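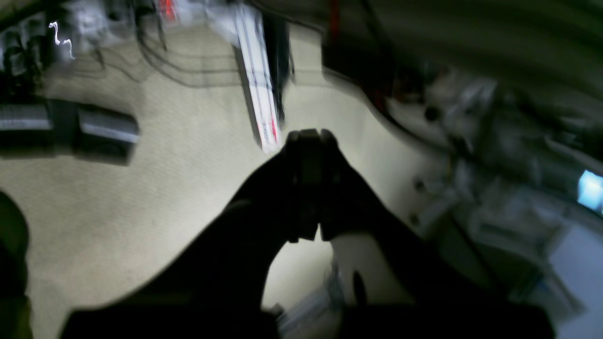 How often should a carpet in a workroom be cleaned?
Once a week with the vacuum is enough for most rooms, and one deep cleaning in the year. If people eat in the room, do it twice a week.

We use cookies to remember your settings. By staying on this page you accept them. OK | More

The Workroom Floor, a small gallery

I share a workroom at Bitstead, on the second floor of the old Calado building. When we moved in, the room had beige carpet from wall to wall, and many people told me it was a mistake to keep it. I have kept it. This page is about the floor and the things which live on it, because in a room of this type the tables are always full and the rest goes down.

The color is beige with small speckles in it. I like this very much. A plain carpet shows each crumb, but the speckles are kind to a busy person. In the middle, where the light comes, it looks almost like sand, and toward the corners it is much darker.

Cables are my weak point. The thin dark ones lie in loose curves over the carpet, with the equipment close by. I bought 200 cable ties from Clastwood in December and I have used 11. My plan is to bring all cables along the wall, but every time I finish a plan, somebody needs a socket on the other side.

Long things are also difficult. The white rail has its place on the carpet, and so does the black cylinder with the gray band. A shelf would be better for both of them. I measured the wall for a Flalero shelf and the wall is too short by 2 inches, so I am still looking.

For cleaning I do the following. First I lift the cables and lay them over a chair. Then I vacuum slowly in one direction, and again across. For small spots I use cold water and a white cloth, and I press, I do not rub. The whole floor is 435 square feet and it takes me a good part of the morning.

I will add more pictures when the shelf question is solved.

Posted 09/04/2020
Shares: 11 | Comments: 3

Comments

beigefan
I have the same kind of carpet in my sewing room and I would not change it. Pins are a problem, though. Do you use a magnet?

Reply from the author
Yes, a magnet on a stick, before the vacuum. It is very useful for small screws too.

tomorrow_maybe
Try hooks under the table edge for the cables. Mine have been up for over a year and only one fell down.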